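The Slow Mug

Coffee in Wullby costs 2 dollars before nine and nobody's in a hurry to drink it. That's the first thing. The second is the hill.

Grelturport is down at the water, Wullby up top, 211 steps between them if you take the old stairs. I took the old stairs. Wouldn't again. Most of the cafes sit along the last stretch, windows fogged up, and on a Thursday in October you can still get a seat. Saturdays, forget it.

Started at Manninen. Small room, maybe too warm. Rye toast, salted butter, a filter coffee that comes strong and stays hot. They roast in the back and you smell it in your coat for days. The regulars have their own hooks by the door, dont hang your scarf there. I did. 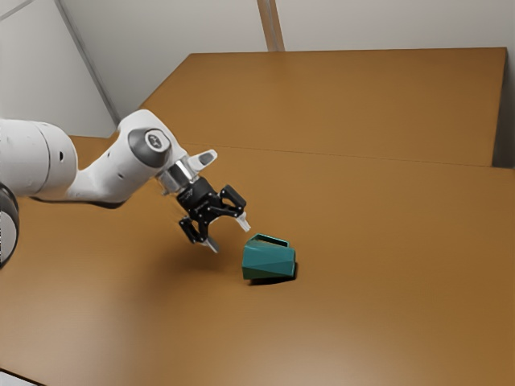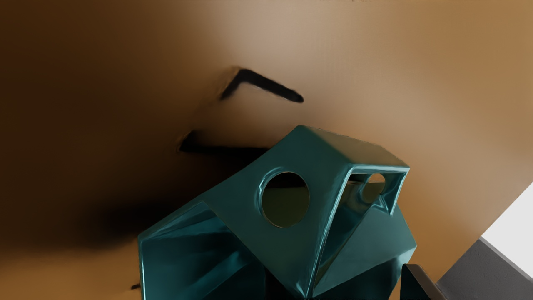 A brown surface in both, a teal mug lying on its side in the first.

Where the locals go

Wedero, two doors past the bakery. Seats for ten or so. No menu on the wall, you ask. The cardamom bun sells out early and the plum cake is better anyway, dense, a bit sour, with cream they whip too much. Refills are free til noon. I had three.

Prices have crept up all over town, a bun is 95 cents now at the cheap end, and people grumble. They still line up. Cash is easier, the card reader at Wedero gave out twice wile I was there.

Last bus down leaves at six. Miss it and it's the stairs again.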